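Chapter 6
Buying, Storing and Losing Food

What you'll get out of this chapter

Why kitchens throw away food they meant to eat
The difference between a stock list and a shopping list
How to read a date label without panicking
Setting up your first storage log

I ran a small café kitchen in Erport before I ever taught a class, and I'm going to start this chapter with my worst week there, mostly so you feel better about your own. It was November, the heating had just come on, and I'd ordered two crates of pears at a price I was very pleased with. I put them on the shelf above the radiator pipe (you can see where this is going). By the weekend the whole storeroom smelled like a cider press, and I spent an evening cutting out brown bits and making far more pear butter than one café could ever sell.

I hadn't bought bad pears. They were lovely pears! I'd bought them without thinking about where they were going to live, and that's really the subject of the next few sections. In Chapter 5 we talked about menus and portions, so you already know how to work out what you need. Now we have to get it through the door, put it somewhere sensible, and use it before it turns.

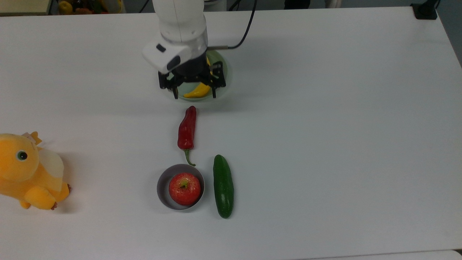 By the author of the Studis Kitchen Basics course
Revised for the second edition, December 4, 2022

Let me begin with produce, as it's where most new kitchen managers lose their money. Fruits and vegetables keep on living after they're picked. They breathe, they give off moisture, and plenty of them give off a gas called ethylene, which tells ripe things to get riper. Apples and ripe bananas are big producers of it. Leafy greens and broccoli are very sensitive to it. Put those two groups in one drawer and the greens go yellow days before they should, and you'll blame the supplier. I blamed mine for most of a year.

Temperature comes next. Cold slows nearly everything down, but some foods hate it. Basil goes black in the fridge. Tomatoes lose their flavor and get mealy if you leave them in there too long. Potatoes turn some of their starch to sugar, and then they brown too fast in the fryer — you'll remember that from the frying section in Chapter 4. Onions want dry air and a bit of a breeze, and they don't want to sit next to the potatoes.

Then there are the containers. I'm fussy about these and my students tease me for it. Use ones that stack, use ones whose lids all fit each other, and put the label on the side. If it's on the lid, somebody will swap lids while washing up, and you'll have a tub of chopped celery marked as custard. Write what it is and the day it was prepared. That's enough. At a school kitchen in Chambi I once saw labels with so many boxes to fill in that the cooks had given up and were leaving them blank.

A word on money before we go further. Picture a kitchen that spends $3000 a month on ingredients and throws out 16 percent of them. That's $480 a month in the bin, and it doesn't include the time spent washing, peeling and chopping things that were never served. Work out the same sum for your own kitchen, even if it's just the one at home. Keep the number handy, we'll come back to it when we get to pricing.

Date labels cause more arguments in my classes than anything else in the book. A "best by" date is mostly the maker's guess at when the food stops tasting its best. A "use by" date on something like fresh meat or ready-to-eat fish deserves a lot more respect. Section 6.3 goes through the common wordings, and I'd like you to read it with your own fridge door open.

One more story and then we'll start properly. When I moved to Kusel I took over a kitchen with a gorgeous walk-in cooler, almost new, and it was wasting more than my cramped old storeroom ever had. Everything went in at the front and got pushed back by the next delivery. The oldest yogurt in the building was behind the newest yogurt, where it stayed. We fixed it in an afternoon with tape on the shelves and a marker pen — new stock to the back, old stock to the front, every single delivery.

Before you read on

Go and look at one shelf in your kitchen, any shelf you like. Write down everything on it, when you think you bought it, and when you plan to use it. Leave a blank where you don't know. Bring the list with you to Section 6.1, where we'll turn it into the first page of your storage log.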